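Kitchen Basics, Unit 4: Wraps, Rolls and Labels
Course handout, Madside evening program

Okay, so last time we got through jars and dry goods, and I promised we'd do the long awkward stuff next. I mean the cling wrap, the foil, the parchment, all the things that come in a box too long for the drawer you wanted to put it in. Bring your own box from home if you didn't already. We'll be measuring it.

First, a few words I'm going to use a lot.

Core: the tube in the middle that the wrap is wound on.
Carton: the outer box. It can be card or plastic.
Cutter: either a toothed strip or a little slider that runs along a track. The slider kind is my favorite by a mile, and I'll try not to go on about it.
PE: polyethylene. It's softer and a bit less clingy than PVC wrap, and you'll see the two letters on the label if the maker is being helpful.

Now, reading a label. Get in the habit of finding the same facts every time: what the wrap is made of, how wide it is, how long it is, and whether there's a cutter. The language doesn't matter as much as you'd think, as the numbers and the material code tend to jump out. The third picture has the label you can read best: PE CLING WRAP, 30 cm by 300 m, cutter built in. And strawberries, which I find very cheerful on a box of plastic.
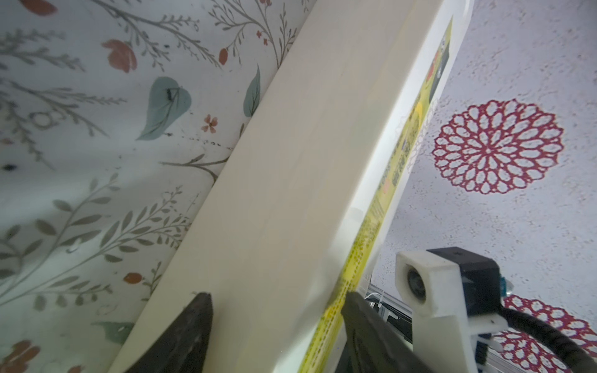
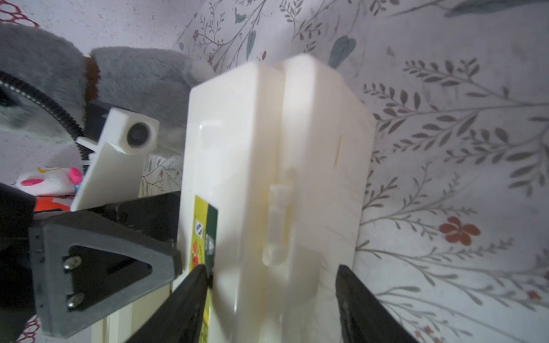
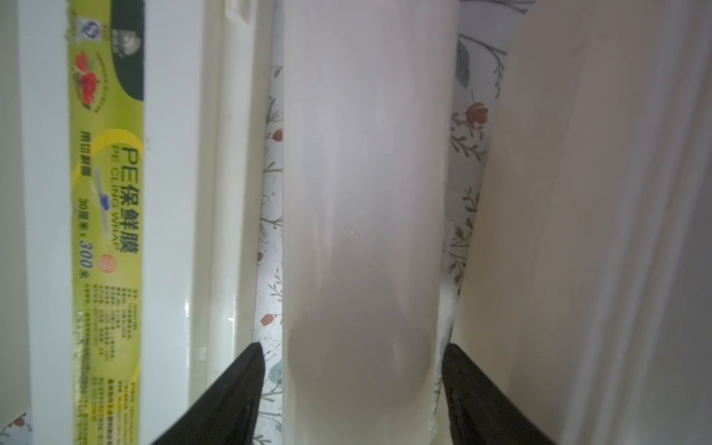 855 words in the full unit - the shopping sheet is separate

Let's do the arithmetic on that one, because it's good practice. Three hundred meters is a lot of wrap! Say you pull off 1.5 m a day, which is a generous day (a couple of bowls, half a melon, the cheese). Then 300 divided by 1.5 gives you 200 days. That's over six months from one box, so wherever you put it, it's going to live there for a while. Pick the spot accordingly.

Width next. At 30 cm, the wrap covers a dinner plate nicely but won't make it across a big sheet pan in one pass. You'll need two strips with an overlap. Remember too that the box has to be longer than the wrap is wide, so when you plan a drawer, measure the box itself and then leave yourself a finger's width at each end. I skipped that step in my own kitchen and had to take the drawer front off to get the foil out.

Where to keep them

Standing up is fine. I know some of you were taught that rolls have to lie flat, and I've stored mine on end for years with no trouble. A tall bin or a magazine file works well, and so does the Semska upright divider we tried in class, though it's a little tight for the fatter boxes. Put the printed side facing out. White boxes look terribly alike from behind, and you don't want to find out you grabbed the parchment when you've got a wet bowl in the other hand.

If you'd sooner lay them down, use a shallow drawer, one layer deep, with the side that opens facing up. The Wieser drawer inserts are good for this. Don't stack heavy things on top, as a bent carton makes the cutter drag and then the wrap bunches up in one corner - you know the corner I mean.

Loose rolls with no box are the tricky ones. Keep a rubber band on them, or tape the free end down with a folded tab so you can find it again. Write what it is on a scrap of masking tape and stick it inside the core.

Keep all of it away from the stove. And not under the sink either, please, where it's damp.

For next time

Measure every roll and carton you own, length and depth, and write the numbers on your Anau planning sheet. Then measure the drawer or shelf you want to use, on the inside. If the two don't get along, bring both sets of numbers and we'll work it out at the big table.

The reading is the chapter on shelf depth. Skip the part on corner cabinets for now, we'll get to those in September.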